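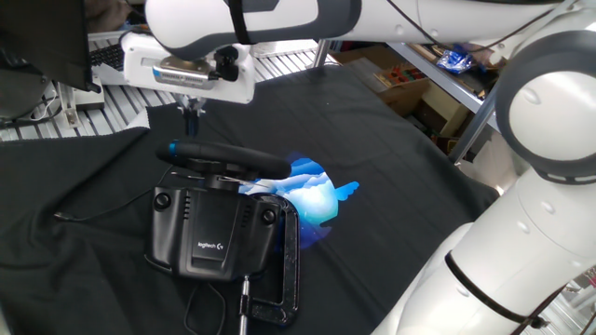 Figure 4. Steering wheel and wheel base at the Etisbridge station, clamped to the cloth-covered table.

3.2 Workstation layout

The Etisbridge station used a Logitech wheel base held to the table by a black C-clamp. Black cloth was laid over the table to limit glare. A small blue marker on the wheel served as the reference point for rotation. Shelving behind the table held boxed supplies.

Clamp position was checked at the start of each session in April. Of 433 sessions logged, 25 were set aside after the base was found to have shifted, and 96 were repeated at the second station, in Teoh. Cord routing differed slightly between the two sites and was not standardized.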